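Robots & Work | Long Reads

Print this article | E-mail this article

The Patient Teachers of Henerthorpe

By our technology correspondent

The first thing I was told at the workshop of Claltunby was to keep my elbow down. I had taken the control handles with both hands, like a person who is going to row a boat, and the arm on the table had answered me with a jump.

"Slower," said the young woman beside me. "It does what you do. So do less."

Claltunby rents one long floor of an old printing house in Henerthorpe. The people who work there are called operators, but among themselves they say teachers. For a whole shift they guide robot arms through the small jobs of a household: a phone and its charging cable, a screwdriver that must go back to its place, a tabletop that must be made tidy.

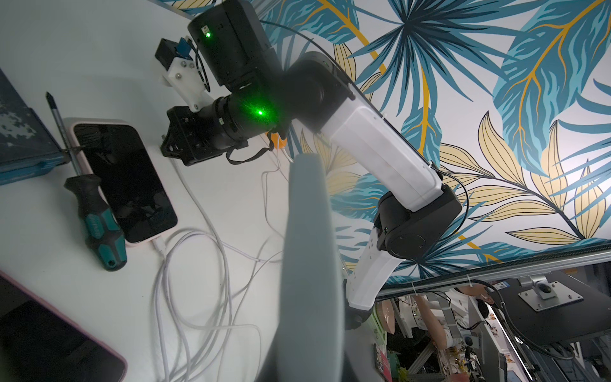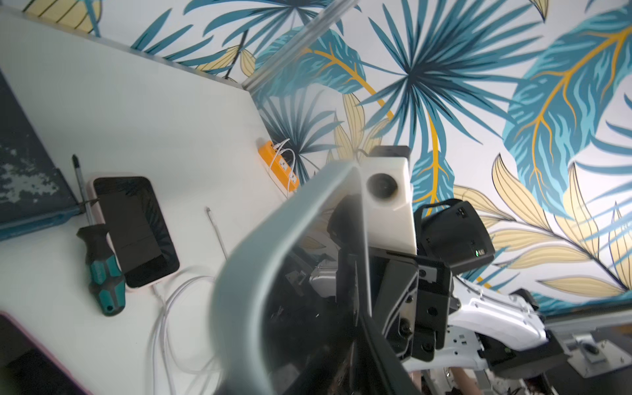

Phone, screwdriver and white cable on the worktable at Claltunby, with the leaf wallpaper behind.

There are 2 ways to teach. In the older one, the operator takes hold of the arm itself and leads it by the wrist, as one leads the hand of a child who is learning to write. The motors become soft and the joints remember where they have been. It is a pleasant method and I was good at it at once. But the arm of the teacher is always in the way of the cameras, and a shoulder gets tired before lunch.

The other way is remote control. The teacher holds a pair of handles, and the robot copies. For this Claltunby uses a program named Jemness, which records the movement of every joint together with the camera pictures. Later a learning system will study these records and try to do the same task alone. It needs very many of them. For one simple task the workshop aims for 1000 good recordings, and for anything with a cable the number is 2000.

I asked why cables are so special. The woman laughed and gave me back the handles.

A cable has no fixed shape. You take it at one place and it moves at another. I wanted only to lift one loop and put it down farther from the phone. I closed the gripper on air, then on the table, then on the loop, and when I lifted it the loop slid out very softly and lay down again almost as before. I had used four minutes. She deleted my recording without any comment, which I found kind.

When she did it herself, I watched her face more than the robot. Her lips moved a little. She came to the cable from the side, waited, closed, and lifted no higher than was necessary. She told me that in her first weeks she made everything too perfect. She always approached from the same direction, and the robot that learned from her became helpless when the phone was turned. Now she changes the layout between recordings, and she sometimes makes a small mistake on purpose and corrects it, so the correction is also learned.

The method has its critics. Ardeleanu, a smaller firm across the river, prefers to let its robots practice mostly in simulation, and its engineers speak of hand teaching as one speaks of hand washing. At Claltunby they are not offended. They say a simulated cable is still too polite.

By four in the afternoon I had one recording that was kept. It shows, I am told, a gripper picking up a screwdriver by the handle and laying it down again. My shoulders hurt until the next morning.

Print | E-mail | Back to Robots & Work

Reader comments (3)

benchmouse: I did this kind of job for one winter. The part about the lips moving is true, we all did it. My husband said I also did it when I parked the car.

T_Orrin: Nice article, but I would like to know what the operators are paid. Four minutes for one loop of cable is a long time if you are paid by the recording.

larkfoot22: Where is the wallpaper from? My sister wants it for her hallway.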